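Vodolthorpe Robotics Club, November meeting
Notes by me again, so blame me for the spelling

We got going a little after 4:30, once the pizza was gone. Last month's minutes were approved with one fix: the Skatport entry form goes in by email, not on paper (sorry!).

1. Money
We have almost $500 left for the year. The Carkov kit order took a bigger bite than we planned, and shipping was extra. I asked if we could still get new club shirts and the answer was a pretty firm "after Skatport." Fine.

2. Frota, our sorting project
This took up most of the meeting. We want 1,000 demos of the compartment box task before we train again, and we're at 70, so yes, there's a long way to go. We went back and forth on whether the lid should start open or closed. I wanted closed, it's way more fun to watch, but the vote went for open until the small pieces go in reliably. We also agreed to stick with one gripper in each hand for every run, even the easy ones, so the data all matches. 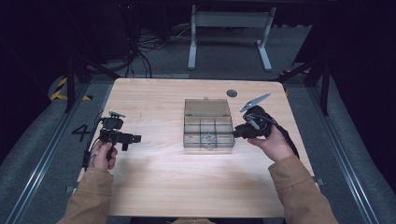 3. Skatport
We can send 2 teams this time, yay! Sorting is a definite yes. The second team is still deciding between the maze and the relay, and I said I'd email the organizers about whether the maze rules changed. Permission slips are due before the next meeting.

4. Odds and ends
The back cabinet key is missing again. Please check your backpacks. Somebody also asked for more snacks that aren't chips, and I'm all for it.

Wrapped up at 5:45. I'll bring the sign-up sheet for demo shifts next time.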